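Course handout 4: Looking after a pair of hand-held grippers
Rurncombe workshop course, unit 2

The Drirero manual gives the daily check two lines: switch on, confirm green, begin. I would not trust that. A green light tells you the electronics have started and are content with themselves. It says very little about the claw, and the claw is where our trouble has been.

Check the pair together, over something soft. A bed or a padded bench will do. Hold one gripper in each hand, point both the same way, and open the claws fully. Compare left with right. A joint that has begun to bind is hard to spot alone and fairly easy to spot next to a good one.
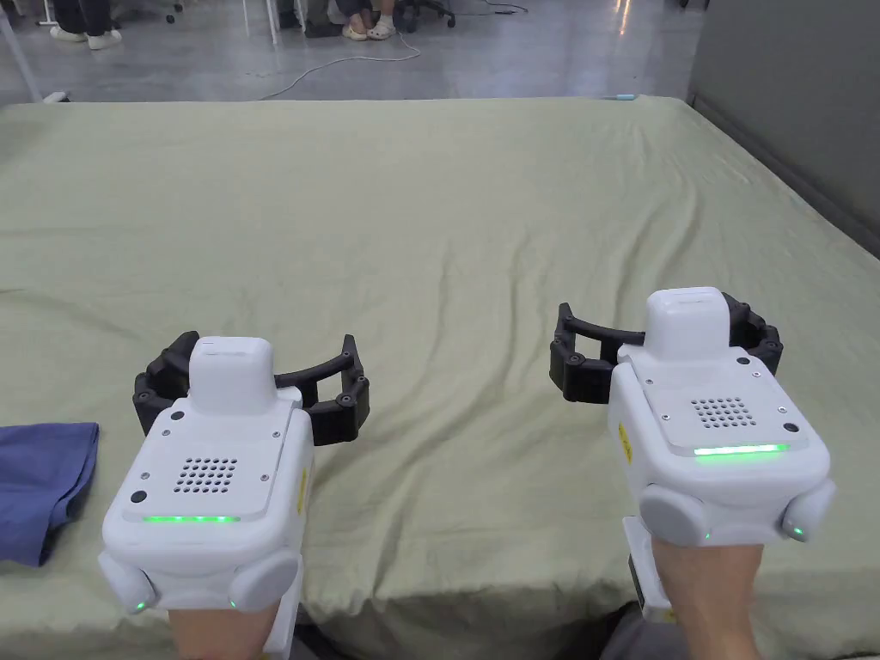

Go along each claw link by link. Press every pivot sideways with a fingertip. A little play is normal, but the two arms of one claw should have the same amount. Do not tighten a pivot just because it feels loose. Back it off first, clean it, and then set it. Most of the stiff claws I get handed were made stiff by somebody with a screwdriver.

Next, the body screws. Achari, who supply our spares, recommend thread lock on all of them. I have yet to see a reason for it, and it turns a 4 minute job into a 14 minute one. Check them by hand at the start of the shift.

Then close and open each claw slowly, ten times, and write down anything you feel. "Seems fine" is not an entry.

On the Clastik logging software: it claims to predict wear from the number of closings. In March it passed a claw at 141 closings that already had a cracked link. Keep the log running if you like, but it does not replace the fingertip check.

For next session: read the section on replacing a link, and bring your own check sheet, filled in for both grippers. If left and right have identical entries all the way down, I will ask you to do it again in front of me.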